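How Does a Key Know Which Door Is Its Own?

A key doesn't know anything. It is a flat piece of metal with a bumpy edge, and it spends most of its life in a pocket with old tissues. But push it into the right lock and the door opens. Push it into the neighbor's lock and you get a stuck key and an awkward chat with the neighbor.

So what's going on in there?

Inside the hole

Most front doors have what is called a pin tumbler lock. In the middle is a round part called the plug. The plug is the bit with the keyhole, and it has to turn before the door will open.

It would love to turn. It can't, as a row of little metal pins is poking down into it from above. Each pin is cut into 2 pieces, one sitting on top of the other, with a tiny spring pushing down on the pair.

Now slide in a key. The bumps lift some pins a lot and other pins hardly at all. If it's the right key, every cut between a top piece and a bottom piece lines up exactly with the edge of the plug. Nothing is in the way anymore, and round it goes.

If even one pin is too high or too low, the plug stays put. Locks are very fussy. They are a bit like my aunt with her good towels.

Who thought of this?

People were using wooden locks with pins in Egypt well over 2000 years ago. The keys were wooden too, and some were so big they looked like giant toothbrushes. You would not lose one down the back of the couch.

What a locksmith does all day

Benedicta Sowah fixes locks in Brinport. She has 300 blank keys hanging on her wall, and a blank is just a key that hasn't had its bumps cut yet. To copy your key, she clamps it in a machine next to a blank. A guide rides along your key, up and down over every bump, and a cutting wheel makes the same shape in the blank. It's loud and it throws off tiny metal crumbs, so she wears goggles. 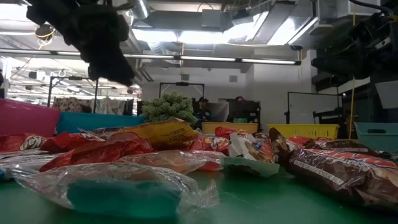
She also gets phone calls. Her busiest time is Sunday evening, when people come home from weekends away and find out where they left their keys. (At the weekend place.) Yaw Adjei, who works with her, once drove across town to let a man into his house and found the back door wide open. The man had not tried the back door. He paid anyway, very quietly.

Things to try

Ask a grown-up if you can look at two different house keys. Hold them side by side and compare the bumps. The deep dips are where a pin hardly gets lifted, and the tall parts are where it gets a big shove.

Then put the keys back where you found them. Grown-ups are sure they never lose keys, and they will blame you.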